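Packing Soft Goods, handout for week 3
Inese Uibo, Sutcliffe evening program

Okay, so last time we did boxes and I talked way too long about tape. Today is mailers! I love mailers. They're cheap, they're light, and they forgive a lot, but they won't forgive a lumpy load.

Before you pick up an envelope, get the item flat. Fold it to a width that leaves you 2 fingers of room on each side (your fingers, I'm not fussy). Thin slippery stuff is the worst for this – it slides out of its own fold while you're reaching for the mailer. I fold it on a clean floor if the table is crowded, and lay the mailer right next to it so I'm not hunting around.

Folded edge goes in first. Always. An open edge catches on the lining and bunches up at the bottom, and then you're pulling the whole thing out and starting over.

Write the address before you fill it, too. A pen on a stuffed padded mailer skips all over the bubbles, and the Dulgate people have sent back enough of mine to prove it.

A white padded mailer lying on a light wood floor, with a pale, thin sheet of material being lifted beside it:
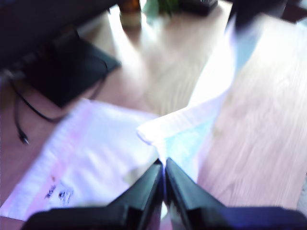 For next time, bring one soft item from home and a mailer you think is too small for it. Weigh both together – we're staying under 300 grams. Read page 31 of the packet if you missed the part on seals.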